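Histent Notes
Sunday, April 5, 2026

Print this thread | E-mail this thread

1/ I moved to Custwood in October and I still walk to work every day. It takes me 42 minutes. My colleagues think I am joking when I tell them this.

2/ In my first language we have one word for walking with a purpose and a different word for walking without one. In English I must say "going for a walk," and then people ask me where.

3/ My shoes are from Wouters. I have already changed the soles 2 times. The man in the repair shop on Tonbridge told me I put too much weight on the left heel. I did not know a shoe can tell this.

4/ A small thing I learned: the first ten minutes are always boring. My head is full of e-mail. After that I start to hear birds, and then I have ideas, mostly for dinner.

5/ I tried podcasts for 3 weeks. I stopped. I was arriving at the office already tired from other people's opinions.

6/ Rain is not so bad if you have a dry pair of socks in your desk. I keep 4 pairs. Please do not tell my manager, the drawer is for folders.

7/ Somebody asked which side of the street I prefer. In the morning I like the shade, and in the evening I take any side that has a wide sidewalk.
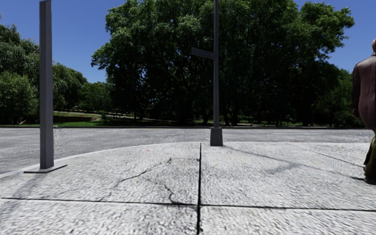 Sidewalk and street, both times.

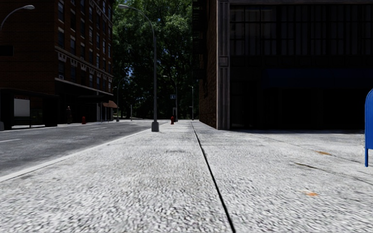
WALKING & SLOW TRAVEL

8/ Next week I want to try the longer way, past the old Histent mill. If my heel permits it. I will write here how many minutes it takes.

9/ If you also walk to work, please tell me what you eat before. I have tried oatmeal and I am hungry again by the bridge.

Recent threads
Bread without a machine
Why I iron on Thursdays
Learning to say "thorough"
My balcony tomatoes, second attempt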